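Satik 63 Charcoal Stove

Portable clay-lined grill for street stands, market stalls and small kitchens
Item no. 339
Maker: Trekden

Overview

The Satik 63 is a single-chamber charcoal stove for direct-heat cooking of flatbreads, skewers, thin-cut meat and corn. It is sold with one grate, one ash drawer and a side shelf. The body is a steel shell with a removable clay liner in four segments. Segments can be replaced one at a time without taking the shell apart.

Air enters through a sliding vent on the short side. With the vent fully open the stove runs hot enough for searing. Half open suits flatbreads, which scorch quickly over a new bed of coals. Fully closed, the vent holds a low bed between orders — it does not put the fire out.

Specifications

Grate length: 63 cm
Grate width: 25 cm
Working height on stand: 80 cm
Liner: fired clay, four segments
Fuel: lump charcoal or briquettes
Grate: stainless steel, reversible
Stand: folding, sold separately

First use

Wash the grate with hot water and dish soap. Leave the liner dry. Light a small fire in the center of the chamber, let it burn down with the vent half open, and allow the stove to cool completely before loading it fully. Hairline cracks in the clay are normal after this firing. A crack wide enough to take a coin means the segment should be replaced.

Do not pour water on hot coals inside the chamber. Liner damage from water is not covered by the warranty.

Cleaning

Empty the ash drawer when cold. Brush the grate after each service. Wipe the shell and shelf with a damp cotton cloth. Outdoor use only.

Parts and ordering

Liner segments and grates ship from the Flikbridge warehouse. The folding stand is out of stock until August. Trade orders: Eilif Rustad, Rondonuwu Kitchen Supply.
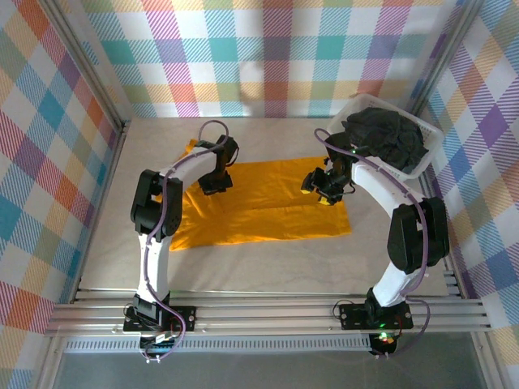
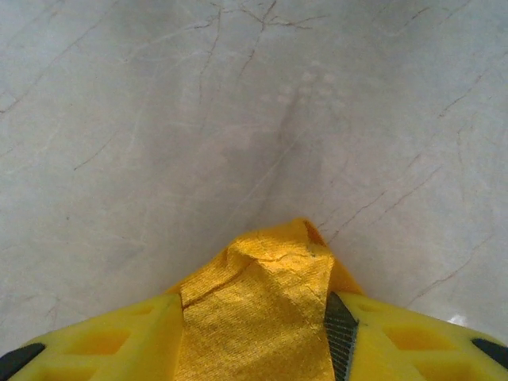 Photos: Mateja Georgiev

Page updated February 21, 2023. Dimensions are for the stove without the side shelf. Replacement segments made for the older round model do not fit the Satik 63.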